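Speaker notes - "Getting good examples out of a messy kitchen"
Talk slot: Friday, after lunch. Keep it moving, people will be sleepy.

Slide 1. Hello and what this is

Say hi. Say thanks for coming to a talk with the word "kitchen" in the title when there are two talks on giant models running at the same time.

One-line version of the talk: we spent a season teaching an arm to do small kitchen jobs by showing it, over and over, and most of what we learned was about the showing.

Quick show of hands - who has driven an arm by hand for more than an hour? (Pause. Usually a few. Tell them they'll recognize everything.)

Slide 2. The project in a minute

Laso is our name for the whole collection effort. Premia is the policy we train on it. Don't get into the architecture here, there's a backup slide if someone asks.

3000 demonstrations kept. 19 tasks. 4 kitchens. Let that sit for a second, then say that the number I care about most is the 19, and I'll come back to it.

The tasks are dull on purpose: open a drawer, take a dish out of it, put it somewhere sensible, close the drawer. I love these tasks! They sound like nothing and they contain nearly everything that's hard about manipulation.

Slide 3. Why a real counter

Our first batch came from a bare table with one object on it. The policy trained beautifully and then fell apart the moment somebody left a mug nearby. Tell the mug story, keep it short.

So we moved to counters with things on them. Toaster, toaster oven with a cloth over it, bottles and bowls along the backsplash, a pot with a wooden spoon standing in it. Most of that never gets touched in a drawer task. It still has to be in the data, and it has to move around between sessions, or the policy decides that the toaster is how you find the drawer.

(Leave the picture up while I talk about the drawer. Point at the gripper, then at the pale green dish in the drawer. Light green on light wood is harder to pick out than you'd think from the back of the room.)

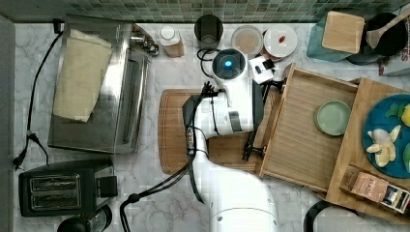 Slide 4. What a good demonstration looks like

Slow at the start, slow at contact, normal speed in between. New operators do it the other way around: they creep across open space and then rush the grab.

Keep the mistakes you recover from. If the fingers miss the rim and you back off and try again, that's a great example. We threw those away for the first 2 weeks and I still wince about it. Once we put recoveries back in, Premia started retrying by itself, and the whole room cheered the first time. (Tell this with some energy, it was a really good day.)

Do throw out the ones where the operator stops to think with the arm hanging in midair. A long pause teaches a long pause.

Slide 5. Labels

Palamarchuk is our little review tool. It plays each episode back at double speed and asks for a start mark, an end mark, and one plain sentence about what happened. One sentence only. We tried longer notes and they drifted - "opened drawer" from one reviewer, "pulled front panel outward" from the next.

Mention that operators review each other's episodes and never their own. You're much too kind to your own grabs.

If there's time: show the clip where the review sentence just reads "no."

Slide 6. Back to the 19

Ask the room: would you rather have more tasks or more examples per task? Take two or three answers, they're always fun.

What we saw: adding a new task helped the old ones, as long as it shared a motion with them. Drawer pulling got better when we added cabinet doors. It didn't budge when we added wiping. I don't have a tidy explanation and I'd love to hear one.

Slide 7. What's still bad

Be plain about this part. Cables: a loop dragging on the counter changes how the arm feels to drive, and that ends up in the data. Arm in the way: from overhead, the arm hides a lot of what it's working over, so the wrist camera has to carry the last stretch. Soft food: still poor.

Slide 8. Next

Borkida is the next round, starting in November. Same arm, new kitchens, and operators who haven't seen our older episodes, to find out how much of our style is baked in.

Leave the contact slide up. Questions - repeat each one into the mic before answering, I forgot last time.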